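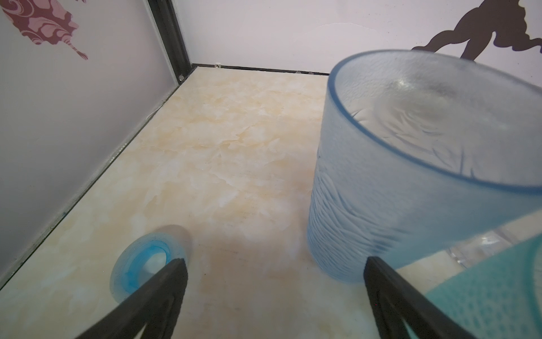
DOSTDALE POLICE RETURN 27 STOLEN BIKES IN FIRST SEASON OF FREE REGISTRATION PROGRAM

Sign-up passes 1,000 goal, and a second registration station opens in May

DOSTDALE — The Dostdale Police Department is thrilled to report that 27 stolen bicycles are back with their owners thanks to Osular, the city's free bike registration program. Residents have now registered 1,202 bikes, well past the goal of 1,000 set when the program opened, and new entries are still coming in every day!

Osular is a simple idea. Owners enter a serial number, a short description and a phone number, and they get a tamper-resistant sticker for the frame. When officers recover a bike, they can look it up from the patrol car and call the owner on the spot. Before the program, most recovered bikes sat in the property room on Thibodeaux Street until they went to auction, even when officers were sure they had been stolen.

"I have worked property crime for most of my career, and the hard part was always the same: we had the bike and no name to go with it," said Lt. Steinar Ravn, who leads the theft unit. "Making those calls is the best part of my week. One gentleman asked me three times if I was serious."
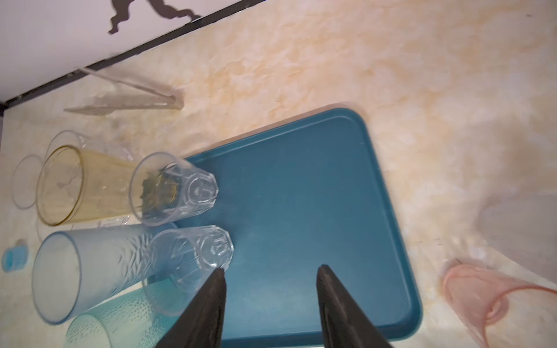

The program's second registration station will open in May at the Brinura Market Hall, next to the east entrance. Officers will be on hand from 4 p.m. to 7 p.m. on market days to read serial numbers, print stickers and answer questions about locks. The original station in the lobby at police headquarters will keep its current hours.

Brynhildur Mikkelsen, the department's crime prevention coordinator, said the market hall came up again and again when residents were asked where they would like to sign up.

"People ride there already, so the bike is right outside," Mikkelsen said. "It takes 2 minutes, maybe a little more if the serial number is under a layer of mud. Bring the kids' bikes too, and scooters, and that old ten-speed in the garage!"

Vikas Rana got his commuter bike back after it was taken from the rack behind his apartment building. An officer spotted the sticker during a traffic stop across town.

"I had already started pricing a new one," Rana said. "Then the phone rang during dinner. It needed a front wheel, but I rode it to work the next morning I had it fixed."

Residents who have moved or changed phone numbers are asked to update their entries at either station. Anyone buying a used bike in Dostdale can also ask staff to check the serial number before paying. Both services are free.

Media contact: Lino Morelli, Public Information Office, Dostdale Police Department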